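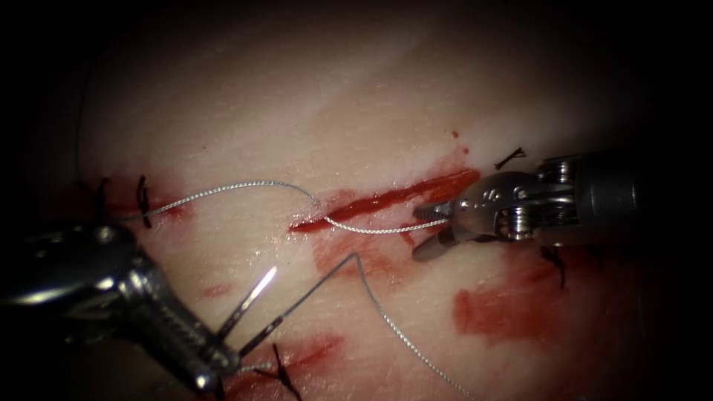

Vol. 80, No. 2

Stop calling it a hiccup. The left arm on the Kenden rig froze in the middle of a suturing drill in March, jaws shut on the thread, and the log said nothing. No fault code, no alarm. Arkach wrote it up as a "pause event" – a pause! On a practice pad, fine. Nobody bleeds. But the same controller is meant for clinics, and a tool that holds on when it should let go is a safety matter.

I asked for the raw log. Got a summary. Asked agian. Same summary. 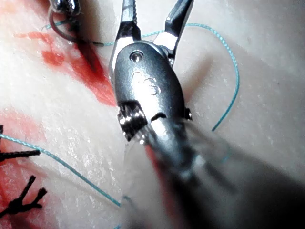 Viera Šindelář thinks I'm being unfair: a frozen arm is safer than a moving one, she wrote, and she would take a silent stop over a wrong twitch any time.

Sure. Stop, then. But say so. A light, a beep, anything the person at the console can't miss.
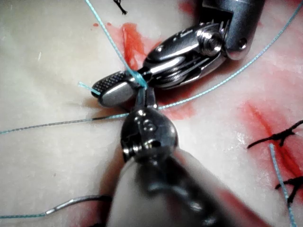
What Arkach should do

Publish the log. Pull the controller untill the release command has been tested with the thread under load – 2000 cycles, by someone outside the company. Hrnčiar has the bench for it.
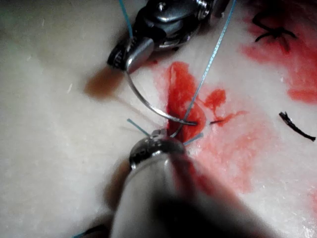
And drop "pause event" from the form. Write fault. People read the form before they read the log, if they ever get the log.

Sanaa Shawky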